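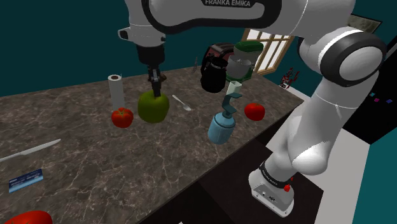
Does a casino welcome bonus ever pay what the banner says? Rarely, and the reason is sitting in the wagering terms, a page most players never open.

Take the offer Skellix pushed in April. Deposit $175, get $175 free, with a 33-times playthrough on the bonus. That is $5,775 in bets before you can withdraw a cent of it. Blackjack hands barely move the meter, so you are stuck on slots.

Kobina Aidoo, who worked in promotions there for two years, doesn't defend it. "The headline number is for the ad," he told me. "The terms are for us."

Famgate claims its new offer is simpler. Maybe - but its terms still run to 522 lines, and I had to read the expiry clause twice.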